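Every few months somebody posts a cable hack and 2762 people save it. I save them too. Then I go home and my headphone cord looks exactly like it did before. So this month I'm going through the popular ones, and I'm coming in grumpy.

1/ Ground rules. Over-ear headphones, thin black cord, small plug. No earbuds, because everyone tests on earbuds and a cord that light will forgive anything. No special pouch either. If a method needs a pouch, the pouch is doing the work.

2/ First claim: "Just lay it flat and the cord will relax by itself." Relax from what? It's a cord, it hasn't had a hard day.

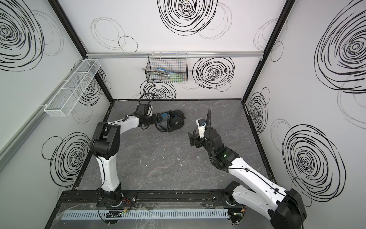 Over-ears on their side, cord trailing along the floor. Blue on the inside of the band.

3/ I'll give the lay-it-flat people one thing. A marbled gray surface is a rotten background for a black cord if you're picky about looks, but you can follow the line with your eye. Try that on my navy couch.

4/ Second claim, from a guy with a newsletter: hold the headphones up and let gravity do it. I have heard this one about garden hoses, Christmas lights and necklaces. I have yet to see gravity undo a knot. Mostly it pulls them smaller.
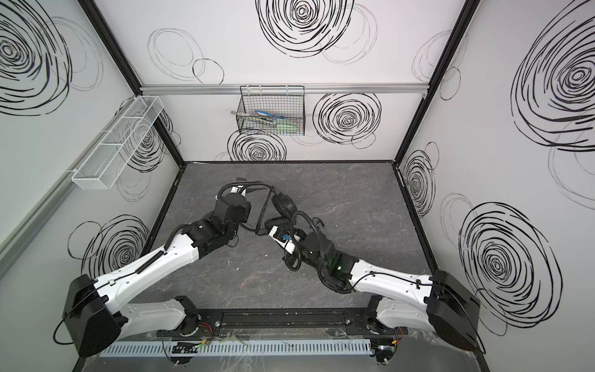

5/ Third claim: the headband wrap. This is the big one. You wind the cord over the band and through the middle until you run out of cord, then tuck the end. Heledd Trevor swears by it and she has owned the same pair since college, so I went in trying to be fair.

6/ It does hold together. You can pick up the whole bundle and nothing drags. My trouble is with where the bends end up. A cord hates a tight bend, and this method is tight bends all the way down.

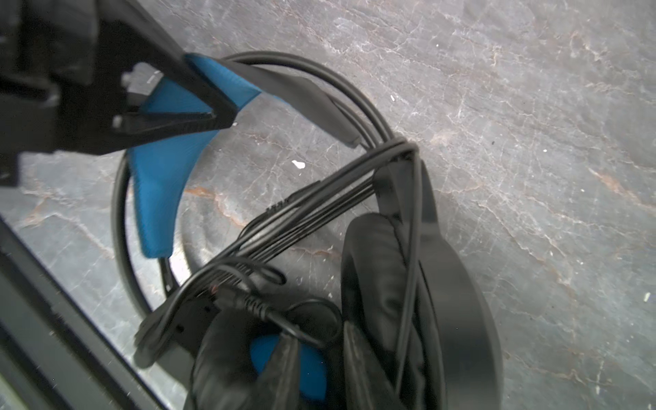
Headband wrap, close up. Look at the hook over the arm of the right ear cup, then tell me that's good for a cord.

7/ You can also spot the ribbed strain relief in there, along the top of the bundle. That's the piece meant to save the cord from bending too hard. Wrapping everything around its neighbors seems like a strange way to thank it.

8/ Someone will say "I've wrapped mine for years and it's fine." Great. My uncle in Brirkley never changes his oil. I'm still not asking him about cars.

9/ Fourth claim: loose loops. No wrap, no tie, no tuck. Leave the cord in big lazy curves and keep the plug end where you can find it. Sounds like doing nothing with extra steps, and I was ready to hate it.
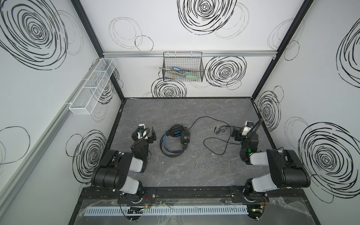 10/ Fine. It's the only one I'd use at a desk. Every curve is wide, you can see the plug, and there's no bundle to pick apart before a call. It also eats half the table, which the loose-loop crowd leaves out of their posts.

11/ For a bag it's useless. I tried loose loops in my backpack on the bus to Grenholm and pulled out something I could have sold as a bird's nest.

12/ Before you reply with a product: yes, I've seen the Wogan clip. It costs more than my last two cords put together and it's a clip. A bread tag does the same job, and the bread tag came with bread.

13/ I also don't believe the "takes 45 seconds a day" math. Who is timing this? Who has a cord routine?

14/ Where I've landed for now: loops on the desk, a loose coil with a bread tag for the bag, and the headband wrap only if I'm walking from one room to another. Heledd disagrees and has sent me 300 words about it. I read most of them.

15/ Next I'm looking at those drawer dividers from Brusby that everybody is suddenly very calm and happy about. My expectations are on the floor. Send me your worst drawer.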